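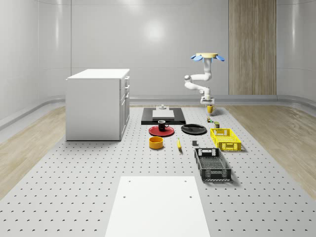
Opening slide: the yellow mug, with company

**Notes for my fan meetup talk on Sellow, the show**

Hi everybody! Wait for people to sit down. Say hello to the back row.

So I'm here to talk about what happened to us, the fans, after our favorite book got turned into a TV series. I read *Sellow* when it was one fat paperback with a terrible cover, and I'd pretty much given up on finding another person who had read it. Then the show was announced in August and my inbox went bananas.

- Ask: who read the book first? Who came from the show? (Both fine! Be nice!)
- My own split: I've read it 2 times since the show started, and I hear the actors' voices now whether I want to or not.
- Tell the train story. Keep it short this time.

**The Cerkley chapters**

This is where the book people get grumpy, me included. In the book we spend ages in Cerkley. The rain, the boarding house, that long argument over the letter on page 106. The show does all of it in one episode, and the letter gets read out loud over dinner. I yelled at my TV. Then I watched it again the next night and cried, so what do I know.

Nghĩa Vi from our message board put it better than me, and I have permission to read this bit:

> "I missed the argument, but I didn't miss being told who was right."

Pause there. People will want to jump in, let them.

**Shi, and why I changed my mind**

- In the book Shi barely talks until the harbor.
- On the show Shi gets a whole extra storyline with the sister, and I was ready to hate it.
- I don't hate it. I kind of love it? The scene on the stairs is my favorite thing in the season and it isn't in the book at all.
- Don't spoil the ending for the new folks!! Check for hands before going on.

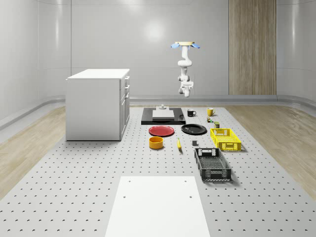 **Tokero next season**

Okay, guessing time. If they keep this pace we reach Tokero by the second episode, and I really hope they slow down, as the night market is the part I most want to see. My two wishes are the song (the whole song, please) and the old ferryman, who had better not get cut.

- Take guesses on casting the ferryman, write them on the board.
- Mention the group reread. We start over at chapter one, and newcomers can borrow my spare copy with the terrible cover.
- Questions till they kick us out, then snacks.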